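Film club committee, November 7, 2024
Notes by Baiba Jõgi (I got the pen again)

We kicked off with last month's film, Hokon, the heist thriller. I loved the ferry chase and could have watched another hour of it! Abeysekara thought the double agent was obvious from the first scene, and we went back and forth on that for ages.

Hall hire is going up to 90 pounds a night from March. Agreed to pay it. We have 3,699 pounds in the bank and want to keep 2,000 of that back for the new projector.

Next up is Skuneo, a spy film with subtitles (Fiselier is lending us the disc). It runs 15 minutes over our usual slot, so doors open earlier. I'm doing the posters and will bring them along next time.

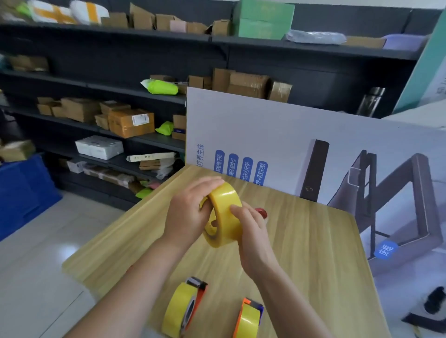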